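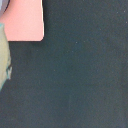 July, 4:15 in the afternoon, second bench

Second week with the Celidum wrist camera kit, and I want to get my thoughts down before I forget which of them came from using the thing and which came from reading the Manurung brochure over lunch. Zeyu Yu has asked for a yes or no by the end of the month, so consider this the long version of a maybe.

First, the good news, and there is plenty of it! The bracket is lovely. It went onto the arm with the four screws in the bag, and I have had it off and on again several times without the calibration drifting enough to bother me. The cable clip is much nicer than the one we made ourselves (sorry, everybody, I know we were fond of it). The software found the camera on the first try, and the setup pages are written by somebody who has clearly sat on a cold floor with a laptop on their knees.

Now the view. With the arm parked off to the right of the parts, most of what we get is the dark gray surface, with the pink piece up in the corner and the pale yellow-green one below it. The edge finder is happy with the pink piece, which has a crisp bright rim on its right side and a nice dark band of shadow underneath. The yellow-green one is harder work. Its outline is soft and a bit lumpy, and the fitting tool wants to turn it into something tidier than it is. I ran 200 captures over two mornings and the pink piece was found in all of them. The other was found in 119, and I would not call every one of those a good fit.

Dust is my other grumble. There are a few pale specks on the surface, tiny things, and at the default sensitivity the kit treats them as possible parts. Raising the minimum blob size fixes it, but the setting lives three menus down and goes back to default whenever the controller restarts. I wrote to Manurung support about this and got a friendly reply saying it is on their list. We'll see. Meanwhile, please wipe the surface down before a run, and write the setting on the whiteboard if you change it.

On money: the kit is 525 for the trial bundle, with the support plan billed separately after that. The Sollon unit that Briltville uses costs less and has the wider lens, though when I visited them I thought the mount felt flimsy – perhaps I am spoiled now.

To do before I give Zeyu an answer:
Repeat the captures with the arm moved left so both parts sit nearer the middle.
Try the yellow-green piece with the side lamp on, then off.
Ask Manurung whether the blob setting can be saved in the job file.
Borrow the Sollon unit for an afternoon, if Briltville will still lend it.

Leaving the camera mounted overnight. The lens cap is in the top drawer, in the little tin with the spare screws.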